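Thread: I am clearing the play fruit off the big table. It's 9 April 2020, I have been indoors for a very long time, and this is now what I do with my evenings.

1/ Background, for those who haven't been following. Brekbridge is our toy library. You join, you borrow a bag of toys for a fortnight, you bring most of them back. I look after the food. Not real food. I am in charge of the greengrocery.

2/ We are shut, obviously, so I've been asked to write down how the fruit is kept, in case somebody else has to do it. I said there was no system. Vimala Palaniappan said that was exactly what she'd been afraid of.

3/ So this thread is the system. I'm writing it here first because I'll finish it if people are watching. It will then go in the folder, where it will be read by me, next year, looking for something else.

4/ Start with a big table. You want wood, you want it bare, and you want more of it than you think. Fruit spreads. I have put six plums down on a small desk and ended up on my hands and knees under a radiator.

5/ Tip nothing. This was my mistake in March. I upended the whole Huttunen set in one go, feeling quite dashing, and the grapes are still turning up. One went through the wash in a coat pocket and came out cleaner than the coat.

6/ Take it out by the handful and leave gaps. You need to see each piece from all sides, mostly for tooth marks. There are always tooth marks. The strawberries get it worst, and I can't blame anyone, they do look very good.

7/ Next, a see-through tub with the lid off. I fought for see-through tubs. We used to have lovely lidded baskets and every single one of them contained a surprise.

8/ Balls go in the tub. Fruit stays on the table until it's been looked at. I thought this was so obvious it needn't be written down, and then Dinesh Nair spent an afternoon with us and I found a tennis ball filed under citrus.

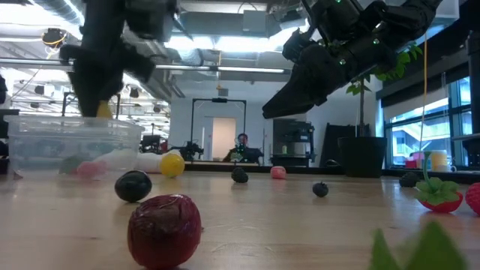 9/ Balls first, then. Get them out of the way and the table calms down a good deal. Pink and green are easy. Nobody has ever mistaken a pink ball for produce.

10/ Yellow is a problem. A plain yellow ball on a table of fruit is a lemon to anyone under four and to several of the parents. My rule is that if it has no point at either end, it's a ball. I have had letters about this. (One letter. From Dorottya Medve. It ran to 2 pages and had a diagram.)

11/ Next, the dark ones. Plum, blackberry, blueberry. I put these together because they're the ones that vanish. A blueberry on a pale table is perfectly visible. A blueberry on a brown carpet belongs to the carpet.

12/ The blueberry is also the only piece I'd call too small to lend. It goes in the over-threes bag and nowhere else. I don't make many jokes about that one. Check the bag label, then check it again.

13/ Blackberries. Wash these with an old toothbrush. All those little bumps hold on to everything - jam, glitter, once a quantity of what I decided was yoghurt. Warm water, drop of washing-up liquid, and don't use the toothbrush afterwards. You'd think I wouldn't have to say it.

14/ The apple. Every set comes with an apple that is far too big for the rest of it. Put it beside a peach and the peach looks like something you'd find down the back of a chair. Children do not mind this at all. I mind it every time.

15/ I raised scale with the shop once. I asked whether the apple was large or the peach was small. They sent a voucher.

16/ The peach, while we're here, is the one piece I'd save in a fire. Somebody took trouble over that blush. Whoever you are, it was noticed by a woman with a toothbrush.

17/ Strawberries last. The leafy tops are the weak point, and the long thin stems are worse. Don't hold them by the stem. Don't dry them by the stem. Don't, as Jalen Baptiste did, hang them off a clothes airer by the stem to "let them breathe".

18/ If a top does come off, keep it. Label it. I have an envelope of strawberry tops and it has never once matched up with my envelope of bald strawberries, but I live in hope.

19/ Drying: on a tea towel, on their sides, turned over when you remember. Hollow fruit takes on water through the seam and then dribbles for days. Give each one a squeeze over the sink. The apple will make a noise. Let it.

20/ Counting. The list says 80 pieces of fruit across all the bags. On paper we have bought 100. I've decided those missing ones are out in the community doing good.

21/ If you are reading this and there's a small plastic pear in your car, that's us. No fines, no questions. Keep it safe until we open and put it through the letterbox after that. We once got a pineapple back after two years with a thank-you card.

22/ Bagging up. One bag, one kind of shop: greengrocer, bakery, picnic. Please resist the mixed bag. Aishwarya Pisharody did mixed bags for a month and we had a family ring up to ask which meal it was.

23/ The picnic bag gets a plum, a peach and two strawberries. It doesn't get the apple, the apple won't go in with the flask. I've tried it every way up.

24/ Someone has asked about Siltia fruit, the felt kind. It's beautiful. It can't be scrubbed, it goes bobbly, and a felt banana that's been sucked is a thing you remember. We keep it on the high shelf for looking at.

25/ Someone else has asked whether the Lalton crate is worth the money. It's a nice crate. You'll end up using it for shoes.

26/ Dorottya has now found this thread and would like it known that some lemons are very nearly round. I accept that some lemons are very nearly round. The ball is still going in the tub.

27/ Vimala asks if I can add a bit about vegetables. Vegetables are a separate thread. There's a sweetcorn situation and I'm not going into it at this time of night.

28/ Right, kettle on. I've still got the blackberries to do and I can't remember which toothbrush is which.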